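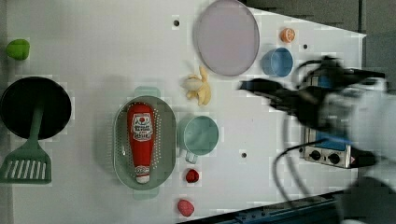 4.3 Objekterkennung und Greifplanung einrichten

Das Modul Pelkonen berechnet Greifposen aus den Objektmasken, die der Erkennungsdienst Nomen liefert. Beide Dienste müssen laufen, bevor der Planer gestartet wird. Liegen Objekte ineinander, wie die rote Ketchupflasche im Sieb, legt Nomen zwei Masken mit Elternbezug an. Der Planer behandelt das innere Objekt zuerst. Ein Objekt, das der Arm teilweise verdeckt, behält seine letzte gültige Maske für 2000 ms.

1. Dienst Nomen starten und den Status „bereit“ abwarten.
2. Im Menü „Szene“ die Tischebene neu einmessen.
3. Unter „Masken“ die Mindestfläche auf 200 Pixel setzen.
4. Sicherheitsabstand für die Bahnplanung eintragen: 50 mm.

Hinweis: Kleinere Mindestflächen führen dazu, dass Bohrungen in der Tischplatte als Objekte gemeldet werden.

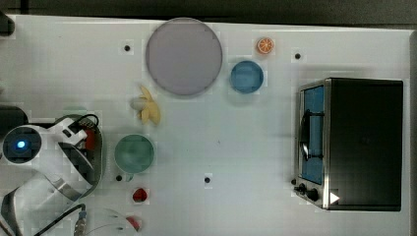 5. Sperrzonen für Geräte mit fester Position anlegen. Kabel werden von Nomen nicht segmentiert und sind als eigene Sperrzone einzutragen.
6. Konfiguration speichern und Pelkonen neu starten.

VORSICHT
Bei aktivem Planer fährt der Arm nach dem Neustart ohne weitere Rückfrage in die Grundstellung. Arbeitsbereich vorher freimachen.

7. Testlauf mit 5 Greifzyklen ausführen. Die Geschwindigkeit ist im Testlauf begrenzt und lässt sich dort nicht ändern.

Schlägt ein Zyklus mit „Pose nicht erreichbar“ fehl, die Annäherungsrichtung des Objekts auf „frei“ stellen und Schritt 7 wiederholen. 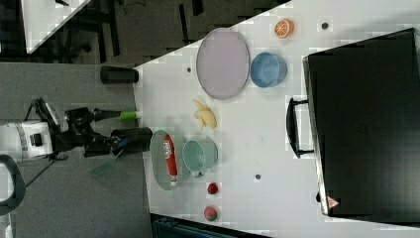 Abb. 4-3: Greifer am Rand des durchscheinenden Tellers

Durchscheinende Objekte benötigen das Maskenprofil „transparent“. Es wird je Objektklasse zugewiesen und bleibt beim Aktualisieren von Nomen erhalten.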